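Workshop Notes, October 2021

Metal bins: coating wear, floor condition and what we do about it

By Deming Wei

The shared workshop at Guvham keeps its deep metal bins in service for a long time, and the questions that reach the bench about them tend to be the same ones. When does a worn coating matter? Can a bin be recoated in part? What should go on the floor of a bin, and what should stay out? This item sets out the current practice. It replaces the half page that was taped inside the door of the paint cabinet, which Comfort Nyarko has now removed.

Construction

The bins in question are the large rectangular pattern with sloping side walls. Ours were bought in two lots, the first from Parsons and the second from Bralletitz. The two lots differ slightly at the rim and are not to be stacked together. Rated load is up to 65 pounds, evenly spread. The rating applies to a bin standing on a flat surface. It does not apply to a bin being carried, and a bin loaded anywhere near the rating is moved on the cart.

The slope of the walls has two effects. Small items slide toward the floor, where they are easy to see, and anything long or stiff that is put in at an angle rests against the coating partway up. Most of our wear comes from the second effect. Items dragged out over the wall, instead of being lifted clear first, leave vertical scratches. Once a scratch reaches metal, the coating on either side loosens, and the damaged area spreads sideways until it forms a band.

Types of wear

Shiyu Long inspected the bins in August and sorted the wear into four types. The terms below are used on the tags from now on.

Scuffing. Dull marks on bare metal or on coating, with no edge that can be felt with a fingertip. No action.

Scratching. A line that can be felt. Record on the tag. No action on the floor. On a wall, check again at the next inspection.

Banding. A continuous worn area running along a wall, usually with an uneven lower edge. Clean, test with tape as described below, and recoat if the tape lifts anything.

Flaking. Coating that comes away by itself or under light rubbing. Any bin with active flaking is kept out of use for fabric goods, foam and anything with an adhesive face until it has been treated.

Banding and flaking often occur together. Where they do, the tag should say flaking, and the bin is handled under that heading.

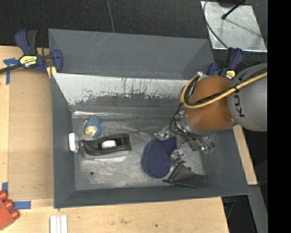 Gray metal bin on a light wooden tabletop, with a navy fabric pad on the bare floor. Worn band on the upper inner wall.

Tape test

Wipe the area with a dry cloth, then with a cloth dampened in mild detergent, and let it dry fully. Press a strip of ordinary masking tape across the edge of the worn area so that half its length lies on sound coating. Wait one minute and pull the tape back on itself at a steady rate. Dust on the tape is acceptable. Chips are not. Repeat at three points along the band and write the worst result on the tag.

Ravindran Menon asked whether packing tape would be a stricter test. It is, and it will also pull off coating that would have lasted another year. Masking tape only, please.

Recoating

Partial recoating is allowed on walls. Sand back to a firm edge by hand, feather the edge, remove all dust with a vacuum and then a cloth, and apply two thin coats of the Borutura gray. The can gives a drying time between coats, and in our building it needs to be doubled in the colder months. A patched wall will not match in sheen. This has no bearing on use and is not a reason to coat the whole bin.

Floors are left bare. Coating on a floor was tried on two of the Parsons bins and wore through at the center within the season, after which the loose edge collected grit. Bare metal can be wiped down quickly and shows up dropped screws and pins. Check any hole in the floor before small parts go in, and put a tray under them if there is a chance of loss.

Fabric goods

Quilted and padded items pick up coating dust along the seams, where a brush does not reach well. Dark fabrics show it most clearly. Lay pads flat on the floor of the bin, stitched border clear of the wall, and do not fold them to save space. A pad stored on edge against a worn wall will rub each time the bin is moved.

Pads with a textured face should be vacuumed on the low setting before they go back on the shelf. Jianguo Ren has a soft attachment for this in the second drawer of the sewing bench. It is to be returned to that drawer.

Costs

The shelf price of a replacement bin is now $300. Paint, paper and tape for one wall patch come to $40, most of it paint, and a can covers more than one patch if the lid is sealed properly. The budget line for bin upkeep this year is $500. On those figures we will patch wherever the tape test allows and replace only for bent rims, split corners or failed welds.

Tags

New tags are on the hook beside the cart. Fill in the lot, the wear type, the tape result and your initials, in pencil. Old tags with the yes/no boxes can be thrown away once the entry has been copied over. Questions on the wear types go to Shiyu, and requests for paint go to Comfort.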